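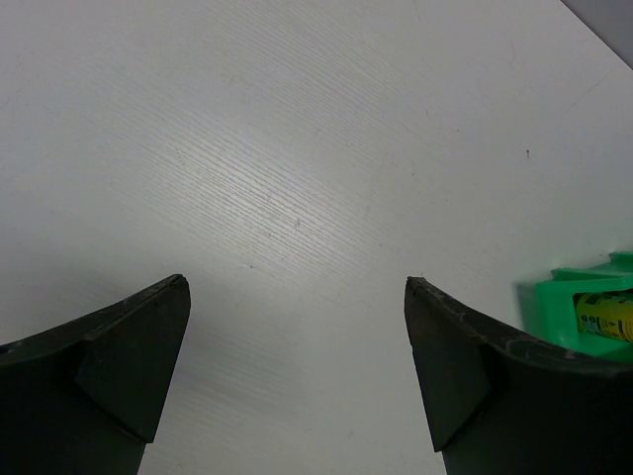

흰색 테이블 위에서 벌어져 있는 로봇 그리퍼

# 드라마 '테세로' 시즌 3, 내년 1월 공개

2022년 7월 3일

온라인 동영상 서비스 제르니코(Zernico)가 오리지널 드라마 '테세로(Tesero)'의 세 번째 시즌을 내년 1월에 공개한다고 밝혔다. 시즌 2 마지막 회가 나간 뒤 제작 여부를 두고 말이 없던 작품으로, 회사 측이 후속 시즌을 공식 확인한 것은 이번이 처음이다.

'테세로'는 가상의 항구 도시를 배경으로 한 미스터리 드라마다. 폐업을 앞둔 여객선 회사의 직원들이 오래전 결항한 배의 승객 명단을 발견하면서 이야기가 시작된다. 시즌 1은 명단에 적힌 이름을 한 명씩 찾아가는 구성이었고, 시즌 2에서는 무대가 항구에서 내륙의 탄광 마을로 옮겨 갔다. 시즌 2는 여객선 회사의 전직 사무장 오르가가 명단 원본을 들고 사라지는 장면으로 끝났다.

새 시즌의 연출은 앞선 두 시즌과 마찬가지로 히로세 요시노리 감독이 맡는다. 각본은 다케다 레이코 작가가 전 회차를 단독 집필한다. 다케다 작가는 시즌 1에 공동 각본으로 참여했고 시즌 2부터 메인 작가로 이름을 올렸다. 제작사도 그대로 아라이(Arai)다.

가장 큰 변화는 분량이다. 회당 한 시간 안팎이던 기존 시즌과 달리 시즌 3은 매회 38분으로 편성된다. 다케다 작가는 제르니코가 배포한 서면 인터뷰에서 "시즌 2는 한 회 안에 사건을 두 개씩 넣다 보니 뒤쪽 사건이 늘 급하게 끝났다"며 "이번에는 한 회에 한 사람의 이야기만 쓴다"고 말했다. 회차 수는 아직 공개되지 않았다.

공개 방식도 바뀐다. 시즌 1과 시즌 2는 전편이 한꺼번에 올라왔지만 시즌 3은 첫날 4개 회차를 먼저 공개하고 나머지는 매주 금요일에 한 회씩 추가한다. 제르니코는 올해 들어 다른 오리지널 작품에도 주간 공개를 적용해 왔다. 회사 관계자는 "결말까지 하루 만에 보는 시청자도 있고 한 달에 걸쳐 보는 시청자도 있어 게시판에서 줄거리 유출 문제로 항의가 많았다"고 설명했다. 공개 시각은 기존과 같은 오후 5시다.

촬영은 지난달 시작됐다. 항구 장면은 시즌 1 때 쓴 부두에서 다시 찍고, 실내 장면은 스테코라(Stekora) 스튜디오에 지은 세트에서 진행한다. 여객선 대합실과 매표소 세트는 시즌 1 종료 후 철거됐던 것을 도면에 따라 새로 지었다. 히로세 감독은 "매표소 창구 높이가 예전보다 조금 낮아졌는데 배우들이 먼저 알아챘다"며 "결국 다시 뜯어 올렸다"고 전했다.

히로세 감독은 시즌 3의 이야기가 시즌 2의 마지막 장면에서 바로 이어지지는 않는다고 밝혔다. 첫 회는 배가 결항하던 날 아침으로 돌아가며, 오르가가 사라진 이후의 시점은 2회부터 다뤄진다. 감독은 "첫 회에는 시청자가 이미 아는 인물이 두 명밖에 나오지 않는다"면서도 "처음 보는 사람에게 첫 회부터 권할 수 있는 시즌은 아니다. 시즌 1을 먼저 봐 달라"고 말했다.

출연진은 일부만 확정됐다. 오르가 역과 여객선 회사 사장 역의 배우는 계속 출연한다. 시즌 2에서 탄광 마을의 우체국장으로 나왔던 인물은 등장하지 않는다. 이 인물의 행방은 시즌 2에서 설명되지 않아 시청자들 사이에 여러 추측이 나온 바 있는데, 다케다 작가는 "편지 한 통으로 답이 나온다"고만 했다. 새로 합류하는 배우의 명단은 가을에 발표된다.

음악도 손을 본다. 시즌 1의 주제곡은 피아노 독주였고 시즌 2에서는 같은 곡을 현악으로 편곡해 썼다. 시즌 3에서는 오프닝 영상을 없애고 제목만 띄우는 대신, 주제곡을 매회 다른 장면에 삽입한다. 제작사에 따르면 첫 회에서는 대합실 라디오에서 흘러나오는 형태로 들어간다.

제르니코는 시즌 3 공개에 앞서 지난 시즌을 다시 볼 수 있는 행사도 연다. 스테코라 스튜디오 시사실에서 시즌 1 전편을 이틀에 나눠 상영하고, 둘째 날 상영 뒤에는 감독과 작가가 참석하는 대화 시간을 마련한다. 관람 신청은 제르니코 계정이 있으면 누구나 할 수 있으며 추첨으로 뽑는다. 지난해 시즌 2 공개를 앞두고 열린 같은 행사에는 2,514명이 신청했다. 올해 행사의 날짜와 좌석 수는 추후 공지된다.

자막과 음성 해설도 늘어난다. 시즌 3은 첫 공개일부터 청각장애인용 한국어 자막과 화면 해설을 함께 제공한다. 시즌 2의 화면 해설은 공개 후 여러 주가 지나서야 추가돼 불만을 산 적이 있다. 아직 화면 해설이 없는 시즌 1의 일부 회차도 올해 안에 보완될 예정이다.

시즌 4 제작 여부에 대해서는 감독과 작가의 말이 조금 달랐다. 다케다 작가는 "명단에 관한 이야기는 이번에 끝난다"고 밝혔고, 히로세 감독은 "항구에는 배가 한 척만 있는 것이 아니다"라고 답했다. 제르니코는 결정된 바가 없다는 입장이다.

예고편은 12월에 나온다. 시즌 1과 시즌 2는 현재 제르니코에서 전편 시청할 수 있으며, 두 시즌 모두 15세 이상 관람가다. 시즌 3의 관람 등급은 심의를 거쳐 정해진다.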